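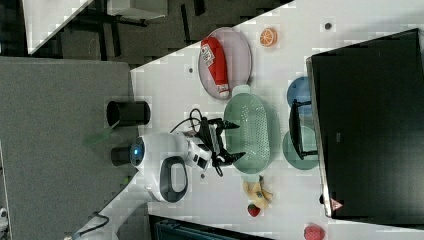 15 March 2025

Thread on table clearing order, continued from the February one on drawers. Same terms as before: an item is "parked" when it is somewhere it can't stay, and "home" when it can.

Most tables I get asked about have the same three classes of thing on them. Flat stuff (plates, boards), vessels (colanders, bowls) and loose food. Bottles are a fourth class and they cause most of the trouble.

General rule from last time still holds. Deal with whatever is sitting on or in something else first. A plate with a bottle on it counts as two jobs and you can't start the second until the first is done.

Ketchup on its side on a lavender plate is the textbook case. The plate can't be stacked, can't be washed and can't have food on it. The bottle is parked. Pick up the bottle, wipe the cap, fridge door, cap down if the shape allows.

People ask why cap down. Less shaking, less spluttering at the end of the bottle. With a wide base and a narrow neck it may not balance, in which case stand it on the base and put up with it.

A bottle on its side also rolls. On a plate the rim stops it, and I suspect a lot of bottles end up on plates for that reason. On a bare white table there's nothing to stop it but the fruit.

Next: the colander. Pale green, oval, small tab handle at each end. I rate this shape for a narrow sink. Round ones waste the corners.

Tab handles are fine for fruit and poor for pasta. You get fingertips on them and that's all. If you drain anything hot in one, sit it in the sink first and pour in one go. Don't hold it up with one hand.

Small holes in rows are good for berries, grapes and rinsed lentils. Slower to drain than slots. For a 300 g punnet of strawberries I give it a rinse, one shake, then leave it over a plate while I do something else.

Which brings up the thing I get wrong myself. The colander should be the collection point for loose fruit, and I leave the fruit lying beside it. A banana and a strawberry next to an open colander is two wipes of the table that didn't need to happen.

Exception for the banana. It doesn't need rinsing and it shouldn't go under anything. Home for a banana is the fruit bowl, on top, or a hook if you own one. Slightly brown tips are no reason to bin it.

Red stone fruit or apples can go in the colander with the berries if you're rinsing the lot. Heavy ones first, berries last.

Cut citrus is its own problem. A slice left directly on the tabletop leaves a ring of juice and on some surfaces the acid will dull the finish. Put it on a plate or in a lidded tub. If it's been out since lunch, compost.

Reply to a few of you asking about surface: white tables show everything, which I count as an advantage. You wipe the mark you can see. On the speckled benchtop at my old place in Zurkthorpe I wiped by feel.

For the wipe itself I use 200 mL of warm water with a drop of dish soap in a small jug. That does a table and the front of the fridge. A full sink for one table is a waste.

Plates and racks now. If your plates are lying flat on the table with the rack partly over the top of them, the rack isn't doing any work. Move the rack first, then the plates go in it or in the cupboard.

A wire rack stood upright against a panel takes almost no depth, so I understand the appeal. As storage for the rack, good. As somewhere to dry plates, no. It needs to sit on its feet with clear space in front.

Check the slot pitch before you buy one. Plates with a raised rim need a wider gap than flat ones. Hemant Sengar measured his at 12 slots and could use every second one with his dinner plates, so he has a six-plate rack for the price of a big one.

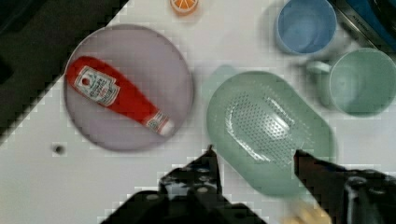 Order of operations for a table like this, then. Bottle to fridge. Orange slice to tub or compost. Loose fruit to colander or bowl. Plates together in one stack. Rack onto its feet. Wipe. Plates washed and racked.

Note the plate comes late even though it's the largest item. People go for the biggest thing first and end up holding a plate in one hand and a sauce bottle in the other with the fridge shut.

Lifting the plate with the bottle still on it is the other common error. Glossy bottle, flat centre, low rim. Tilt it a few degrees and the bottle is on the floor. Take them separately.

Pick the bottle up around the wide end. The narrow end is where the cap is, and if the cap's sticky you've now got it on the fridge handle as well.

Colour note, as it came up in February. Lavender, blue and teal plates in one kitchen are easy to tell apart, so use that. We run one colour per person at Gorora House. If a plate is left out you know who to ask.

Wondimu Yilma asked whether mixed colours still stack. Yes, if the diameters match. Mixed diameters is what makes a stack wobble. Largest at the bottom and don't put a bowl on top "for now".

Also from Wondimu: does the colander live in the cupboard or on the bench? Cupboard, nested in the biggest mixing bowl, once it's dry. An oval one won't nest in a round bowl, so on its side next to the trays. The tab handles stop it sliding if you wedge one against the shelf divider.

Correction to the drawer thread while I'm here. I said the Belay dividers were cut for a standard drawer. They're 2 mm over for mine and I had to sand the ends. Measure yours at the back as well as the front.

Someone wants to know if any of this matters for a table that gets messed up again by dinner. Depends how you use it. If it's also the prep surface then yes, you need a clear patch the size of a chopping board at all times. If it's only for eating, wipe it once a day and get on with things.

Minimum version for the time-poor: bottle away, cut fruit away, wipe. Clean plates and the rack can stay out overnight without harm.

Next thread is pan lids – the Planesness ones with the folding knob, and whether they can be stored on edge. I've got three and one of them has already lost its screw.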